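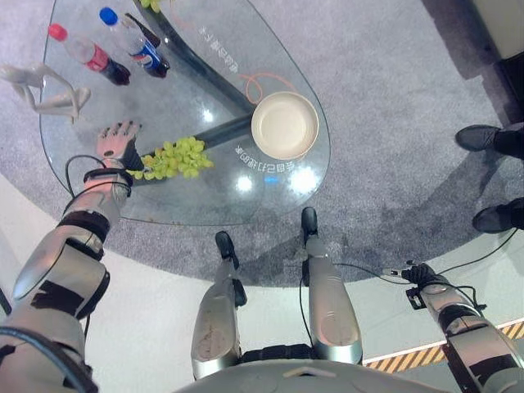
Chrysanthi Nikolaidis
Contributing editor, student robotics pages

The Goltilus Table Challenge is a friendly student competition in which a humanoid robot has to cope with the sort of things people leave lying about on a table, such as drinks bottles, a bowl and a bunch of green grapes. It was first held at Sarance in August, and grew out of an evening class taught by Olga Domínguez, whose pupils had been begging for something livelier than written exercises! Teams have 20 minutes at the glass-topped table, and the grapes (dearly loved by the judges, and dreaded by nearly everyone else) carry the most points, with the round dish close by.
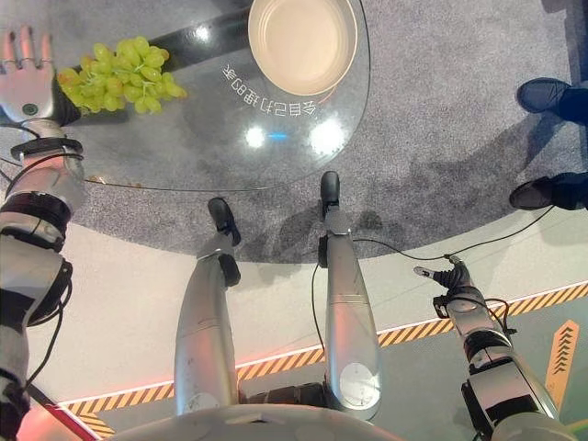

Scoring

A perfect round is worth 96 points. Dropped items lose 2 points each, and a team may ask for one fresh start.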